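Search the notebook Go

May, 7.40 am
Posted by Imani Obi

Back on the partition glass in the Betancur stretch. Emmett had the divider motor out last night and cleaned the brushes. It runs now, but the glass still stalls near the top on the driver's side. Pulled the trim and found the felt channel has swollen where someone used the wrong adhesive. Scraped it back and ran the glass up and down by hand until it stopped grabbing.

Current draw with the old channel in was jumping all over the place, so I didn't bother writing it down. Will measure again once the new felt is in. Trinity has ordered it from Grosby, same profile as the last job.
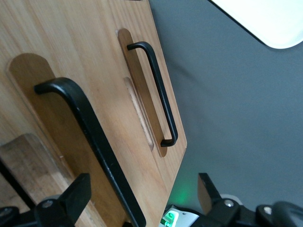

Electrical / rear cabin

Rear cabin lights drop out when the engine is off and the bar fridge kicks in. Traced it to the second battery. The isolator is fine. The earth strap was bolted down over paint, so I took it back to bare metal, put on a new lug and added a smear of grease. Voltage at the rear fuse block came up straight away.

Fuse 4 was the wrong rating. Replaced it and marked the lid. Ansel, please don't swap it back, the label on the old diagram is out of date.

Odometer says 722 km since the last service, so the oil can wait. Sunita wants the centre bearing on the tailshaft looked at before it goes back to Mevar. I can feel a bit of play in it but no noise yet on the hoist. Will road test with 2 people in the back and see if the shudder shows up on take-off.

Still to do: felt channel, rear door seal, kerb-side courtesy light, tyre pressures.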